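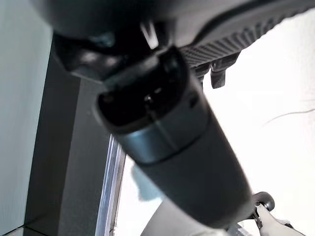 Opening

Say hello, check the mic, check that the back row can hear.

Talk title: Keeping and Showing Souvenir Popcorn Buckets. Given at the Rorkatent collectors' meet, June 8, 2018. Ask people to hold questions until the trading part, unless they can't read a slide.

Who I am: I collect character popcorn buckets from theme parks and movie theaters. I started with the Bullutis parks and most of what I own is still from there. I don't sell for a living. I trade, and I sell duplicates when the closet gets full.

My list stands at 1,696 entries. That includes lids, straps and sipper cups that I log separately, so the number of full buckets is smaller. Say this early, or someone will ask how I fit them all in the house.

What I mean by a bucket

A bucket is a container that was sold with popcorn in it, or offered for it, at a counter. It has a character or a film on it, either molded or printed. Gift shop tins are a separate thing. I like them, but I don't know enough about them to give advice.

Molded: the whole bucket is shaped like something. The Okeke dragon is the one most people here will know. The head lifts off and the popcorn sits in the body.

Printed: a plain tub with artwork around it. These get less respect than they should. The Varkutano winter tub has some of the best drawing the parks have sold, and you can still find it cheap because it stacks and looks ordinary on a table.

Pass the Varkutano tub around. Ask for it back before the break.

Cleaning

Do this the day you get it home. Butter oil is the main enemy. It gets into the hinge and under stickers, it goes tacky, and then it holds dust.

Use lukewarm water, a drop of dish soap and a soft cloth. Keep it out of the dishwasher. I put the first Okeke dragon through mine and the wings came out curled. (Show the wings. Let people laugh.)

For hinges, use a cotton swab and take your time. Don't pull the pin out unless you are sure you can get it back in.

For printed tubs, wipe along the seam and don't scrub the art. If the ink comes off on the cloth, stop and live with the grease.

Dry everything open. A lid that is closed on a damp bucket will smell by the end of the week, and the smell stays.

Light-up buckets: take the batteries out before you do anything else. Write the battery size on a bit of masking tape inside the lid.

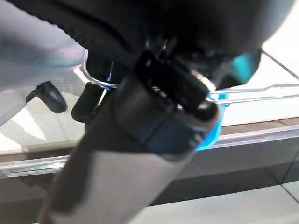
Straps and handles decide what a bucket is worth more often than the paint does. Most molded buckets came with a strap, most straps got thrown away or handed to a child, and a bucket that still has its own strap will trade for one that doesn't plus something extra. Handles are harder to lose but easier to bend. The thin silver wire on the slide is bent around into a loop, with straighter lengths leading away from it, and a wire handle on a bucket should have clean curves like that where it is meant to turn. Check for small kinks near the ends, where the handle meets the tub. A kinked wire can be eased back by hand once. Do it a second time and it may snap. If you replace a strap or a handle, say so on the tag when you trade. I write "strap replaced" in pencil and I have never lost a trade over it.

Storage

Closet shelves are fine. Attics and garages are too hot in summer, and the soft plastic on the older sipper lids goes sticky.

Don't stack molded buckets. Printed tubs can be stacked with a sheet of tissue between them. Newspaper leaves ink.

Keep them out of direct sun. Red goes first. I had a red Bullutis train bucket in a window from one December to the next and it is now pink on the left side.

Stuff the straps inside the bucket they belong to, in a sandwich bag. Label the bag anyway.

Keep a list. A spreadsheet is good, a notebook is good. Name, where bought, date, what is missing, what you paid. You will forget what you paid.

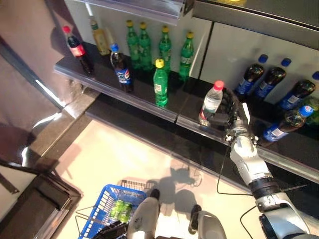
Colleen Gagnon

Buying and trading

Prices. I set a limit of $200 for any one bucket and I have held to it except for the dragon. Pick your own limit before you look at a listing.

Most of what I buy costs $10 or less. Thrift stores shelve them with the kids' toys or with the kitchen plastics, so look in both places.

Ask sellers for a photo of the bottom. The maker's mark is there, and so are the cracks. If they won't send one, move on to another seller.

Restocks: parks do bring buckets back. The Varkutano tub came back with a slightly different blue and people who had paid a lot for the first run were upset. Keep this part short, it turns into an argument.

Shipping: two boxes, one inside the other, padding between. Wrap the lid on its own. Tape should never touch the bucket.

At this meet: trade tables are along the far wall. Tag your things. If you take a bucket away to think about it, leave your name with the owner.

Questions

Likely ones: can you still eat out of them (I don't), are the light-up ones worth more (sometimes, if they work), do I have the Okeke egg (no, and I would like one).

Get the Varkutano tub back.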